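How to pull a sea temperature series from a single Simeck buoy

The Simeck archive holds hourly readings from 28 moored buoys, and its search page was apparently designed by someone who already knew what they wanted. If you don't, start with the station map and click on a buoy. Write down the station number. You will be asked for it three times.

Choose "surface temperature" from the variable list, then set your dates. The form accepts any start date you like, including ones from before the buoy existed, and will cheerfully hand you a file full of blanks. Station 553 begins in February of its first year, so ask for March onward and skip the week when it was reporting from the deck of a ship.

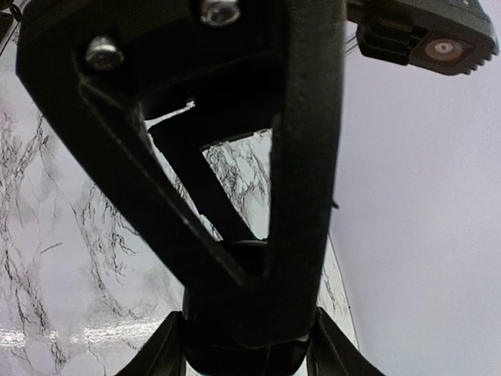 Pick CSV for the format unless you have strong feelings about the others. The download comes with 6 header lines, which your spreadsheet will try to read as data. Delete them, but copy the units line somewhere safe first. Older files are in Fahrenheit and newer ones in Celsius, and a sudden plunge halfway down your plot is almost certainly not an ice age.

Next, filter on the quality flag column. Keep flags 1 and 2. Flag 4 means the sensor was fouled, usually by barnacles, who have their own ideas about sea temperature. My last pull from station 553 lost 481 readings this way and the curve looked far better for it.

Times are in UTC. Convert them before comparing anything with a local tide table. Morena Zanetti's Plidix script does this in one step, provided you rename the time column to "time" in lowercase.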